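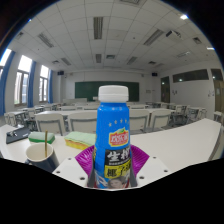
## September 16, 2018

Wound off the last of the gray Purkent roving this morning. It has been on the wheel since July, and I was tired of looking at it. Two full bobbins, both a little thicker at the end than at the start, because I stopped checking against my sample card once the weather got hot. I will ply them anyway. The sweater is for me and I don't mind a lumpy elbow.

Plying took most of the time between breakfast and lunch. The wheel was pulling too hard at first, so I backed the brake band off half a turn and oiled the flyer. After that it went along fine. The yarn broke once, at a thin spot near the core of the second bobbin. I spliced it with spit and kept going. There was a good length of single left on one bobbin at the end, and I wound it on a card to use for mending.

Skeined and weighed it: 600 grams, counting the skeins I did earlier. The pattern I want calls for more if I make the long sleeves, so I have either to spin more or to stop at the elbow. I still have a bag of the brown from the same fleece in the hall closet. A brown yoke would look all right with the gray. I'll swatch it before I decide.

Soaked the new skeins in the kitchen sink with a little dish soap. The water came out the color of weak tea, then clear on the second change. I snapped them a few times over the tub and hung them on the shower rod with no weight on them. Last time I hung a soup can from each one and the yarn came out straight and dull, and then it shrank back when I washed the hat.

Danai Alexiou called after lunch. She has given up on the Ververidis drop spindle and wants to sell it to me for 35 dollars. I said I'd try it first. It wobbles, she says, but she also says that of every spindle she has owned, and I think she winds the cop too far down the shaft. She is going to the Niltormont fiber fair again and asked if I would share a table. I told her I would if we can be near a door. Last year I had a headache by noon from the lights and the noise.

We talked a long time about the silence thing. She has been sitting for half an hour every evening with no radio, just spinning, and she says she sleeps better. I have done something like that for years without giving it a name. I don't put music on when I spin. My mother didn't either. She would say her rosary under her breath while she knitted, and you knew not to talk to her until she got to the end of a row.

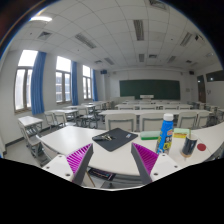

Danai asked me something I have been turning over since, so I'll put it down.

Does it still count as prayer if my mind is on the wool?

I think it counts if I meant it as prayer when I sat down. My mind wanders in church too, and I have never thought those Sundays were wasted.

I don't know that I put it that well on the phone. I said something about hands and then the kettle went.

Later on I carded some of the white Sosance lambswool to see how it would behave. It is very short and full of little bits of straw. My cards are too coarse for it, and I was making neps with every pass, so I quit after a handful of rolags and spun them long draw. The yarn is soft but weak. It might do for a scarf. I wouldn't knit socks from it. If I buy more of it I should get it already combed and pay the extra.

The driving wheel has started to click again, once per turn. I tightened the peg at the back and it went away, then came back after supper. I suspect the leather on the footman. There is an old belt in the sewing drawer I can cut a piece from.

Dark earlier now. I did my half hour with only the lamp on and got through one more handful of the brown. Thought about peace, then about my brother, whom I should write to, then about nothing much. Went to check the skeins before bed and they were still dripping at the bottom, so I turned them end for end and put a towel down.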